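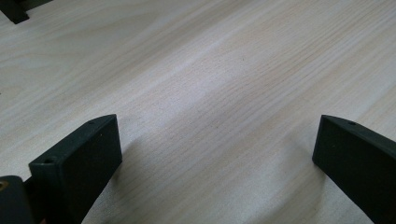

Furniture Care > Table Tops and Finishes

Pale wood table, one band looks washed out in the light. Finish problem or reflection?

Posted by Wubit Moges, September 21, 2026

I have a light wood dining table that doubles as a work surface. The color is a creamy beige with a little pink and gray in it, the grain is fine, and the surface is smooth with a slight gloss. There is a broad diagonal band across the middle that reads lighter than the rest. Toward the edge the wood looks grayer. There are also a few tiny dark specks in the grain.

I bought it used in February from a shop called Pindard. The tag said "Sullura table, light finish" and nothing about the species or the coating. The shop has no further records. I wipe it with a damp cotton cloth and dry it afterward. No polish, no oil, no spray.

What I need to know:

Is the lighter band damage to the coating, or only light coming off it?
Can I find out whether the top is lacquered or oiled without marking it?
If it does need work, can I treat the middle only, or does the whole top have to be done?

I have a sanding block and some 800 grit paper. I have not used either on it.

grornirard_bench

Check the reflection before anything else. A top with a slight gloss returns light unevenly, and pale wood makes the bright part look bleached. Procedure:

Clear the top and wipe it with a barely damp cloth. Dry it.
Turn off the room lights. Look at the band from one end of the table, with your eyes low, then walk to the other end and look again.
Put a strip of painter's tape on the floor by one leg and rotate the table a quarter turn.
Look again from the same spot in the room.

If the band stays put relative to the window and moves relative to the grain, it is reflection and there is nothing to repair. If it stays on the same grain lines from every position, the coating or the wood under it has changed. A worn coating usually shows as a dull patch when you look at it nearly edge-on. Yours is brighter, so I would expect reflection, but do the test.

For the coating, go underneath or to the inside of an apron, provided it was finished the same way as the top. Put one drop of water there and leave it for ten minutes. If it beads and wipes off clean, the film is intact or the oil is in good shape. If it darkens the wood, the surface is open. That separates sealed from unsealed. It does not reliably separate lacquer from oil. For that, a cotton swab with a little denatured alcohol on the same hidden spot will soften shellac within a minute and leave most modern varnishes alone. Lacquer may go slightly tacky. Oil generally shows little. Do not do this on the top.

On spot treatment: an oiled top can be touched up locally if you feather the edge out along the grain. A film finish cannot, at least not invisibly. Any sheen difference will show exactly when the light is low, and that is when you are noticing the band now.

Keep the 800 paper in the drawer until you know which one you have. It will change the sheen on either.

The specks could be ordinary small marks in the wood. Run a fingernail over one. If it is level, leave it.

tableleaf40

just put some oil on it. I did mine with mineral oil and the grain came up really nice, took 40 minutes with an old t-shirt. Mine was darker than yours though so not sure how it goes on a light one. Might go a bit yellow

Boateng

Please don't oil it yet. Over an intact film, mineral oil sits on the surface, picks up dust and smears. On bare pale wood it will deepen the color, and it is slow work to get it back out.

Agree with the rotation test. One addition: if the table is too heavy to turn, leave it where it is and move the light. Close the blinds and hold a flashlight nearly flat to the surface, first along the grain and then across it. A change in the coating shows as a step in the sheen - you will see a line where it starts. Reflection has a soft edge and follows the flashlight.

The grayer zones near the edge get the same test. Grain that curves in wide arcs also reflects differently from straight grain beside it, so some variation will remain on a perfectly sound top.

Wubit Moges

Rotated it. The band stayed with the window and crossed different grain. The water drop under the apron beaded. I will leave the top alone and skip the alcohol test for now. Marking as solved.

Viewed 1364 times - 26 people found this helpful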